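**技術欄:天然石カウンターの含浸処理と日常管理について**

前号で予告した天然石天板の保守について、Drero 棟の給湯室および共用厨房の改修で得た記録をもとに整理する。対象は大理石と石灰岩系の天板であり、花崗岩、人工大理石、クォーツ系の複合材は含まない。後者は吸水率も耐酸性も異なるため、別の機会に扱う。

### 1. 汚損と腐食の区別

問い合わせの多くは「染みが取れない」という表現で届くが、内容は二種類に分かれる。

一つは吸収による汚損である。油、茶、赤ワインなどが細孔に入り、周囲より暗く見える。表面の光沢は保たれる。

もう一つは酸による腐食(エッチング)である。炭酸カルシウムが酸と反応し、研磨面が失われて白く曇る。色の濃い石ほど目立つ。斜めから光を当てると輪郭が確認できる。酢、柑橘の果汁、トマト、一部の浴室用洗剤が原因になる。

含浸剤が有効なのは前者のみである。撥水撥油性の含浸剤は細孔内部に留まり、表面に膜をつくらないため、酸との接触は防げない。施工後に「効いていない」と報告された案件を確認したところ、半数以上が腐食であった。

### 2. 吸水の簡易試験

処理の要否は滴下試験で判断する。手順は次のとおり。

1. 中性洗剤で拭き、水拭きのうえ一晩乾燥させる。
2. 流し際、コンロ際、壁際に水を数滴ずつ置く。
3. 10分後に拭き取り、暗色化の有無を見る。

暗色化があれば含浸層は劣化している。同じ天板でも流し際だけが先に劣化することが多く、その場合は部分処理で足りる。濃色の石では水による暗色化が読み取りにくいので、照明を消して懐中電灯を低い角度で当てるとよい。

### 3. 含浸処理

Drero 棟では Faveck の溶剤系含浸剤を使用した。今回の記録は次のとおりである。

- 塗布回数:2回
- 塗布間隔:3時間
- 使用量:延べ216 mL
- 希釈:なし

塗布後、余剰分は乾く前に必ず拭き上げる。残すと粘りのある膜になり、埃を抱き込んで曇りに見える。すでに固着した場合は、同じ含浸剤を少量塗って軟化させ、直後に拭き取る。研磨材は使わない。

換気は窓開けと局所排気を併用した。溶剤系は臭気が翌日まで残る。厨房を止められない場所では水系を選ぶことになるが、浸透が浅く、再処理の周期は短くなる。

養生は24時間とし、その間は水濡れと物の仮置きを避けた。完全硬化まではさらに日数を要するため、製品の説明書に従うこと。

### 4. 脈の扱い

濃色大理石の淡色の脈は主に方解石で、周囲の基質と硬さが異なることがある。再研磨では脈の部分だけがわずかに凹む例があり、指先で段差として感じられる。自然の脈と亀裂の判別は次による。

- 脈は研磨面が連続し、爪が引っかからない。
- 亀裂は爪が引っかかり、水を置くと線状に吸い込む。
- 補修済みの亀裂は樹脂で埋められており、反射がその線上だけ変わる。

開口部の角、とくに流しとコンロの切り欠き周辺は応力が集中する。亀裂が疑われたら端点に鉛筆で印を付け、ひと月おきに伸びを確認する。進行が認められるものは樹脂注入の対象とする。油性ペンは染みになるので使用しない。

### 5. 鍋と器の置き方

熱で石が割れることは稀だが、局所加熱を繰り返すと含浸剤と目地材が先に傷む。Giannakopoulos 社の目地材は耐熱の目安を200 ℃としており、火から下ろした直後の鉄鍋ではこれを超えうる。鍋敷きを使い、目地の上を避けて置くこと。

底の粗い陶器は引きずらず、持ち上げて移す。素焼きの高台は大理石より硬い鉱物粒を含むことがあり、円弧状の擦り傷の原因になる。 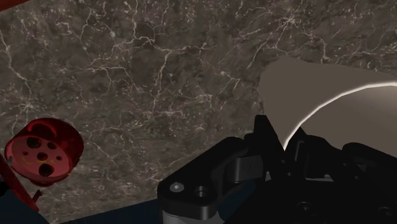
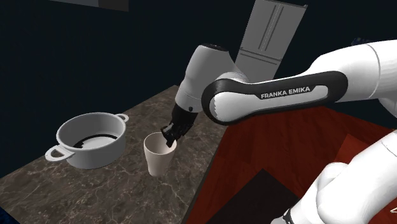
淡い脈の入った濃色の石面。

器の底に残った水分にも注意がいる。硬水地域では蒸発後に輪状の析出が残る。これは炭酸塩なので酸で落ちるが、酸は石も溶かす。プラスチックのヘラを寝かせて当て、水で湿らせた布で仕上げる。市販の水垢落としは、成分欄にクエン酸、スルファミン酸、リン酸のいずれかがあれば大理石には使えない。

### 6. 染み抜き(湿布法)

吸収による汚損には湿布法を用いる。吸着材はタルクまたは珪藻土とし、油には重曹水、茶やコーヒーには過酸化水素水を混ぜて練る。5 mm厚に盛り、食品用ラップで覆って縁をテープで留める。丸一日置いたらラップを外し、完全に乾いてから除去する。汚れは乾燥の過程で吸着材側へ移動するため、湿った状態で剥がしては効果が出ない。

過酸化水素は濃色の石を退色させる恐れがある。必ず目立たない位置で試すこと。Ustico 別館では試験を省いた結果、天板の隅に手のひら大の淡色部が残り、現在もそのままである。

処理した箇所は含浸剤も抜けているので、乾燥後に3章の要領で部分塗布を行う。

### 7. 点検周期

滴下試験は半年ごと、流し際のみ三か月ごととする。次の実施は9月で、対象は Drero 棟の全天板と Ustico 別館の1階である。記録用紙は旧版に石種の欄がないため、新版を使用されたい。旧版で提出済みの分は再提出不要とし、石種のみ備考に追記する。

次号では目地の打ち替えと、壁際の止水材の選定を取り上げる。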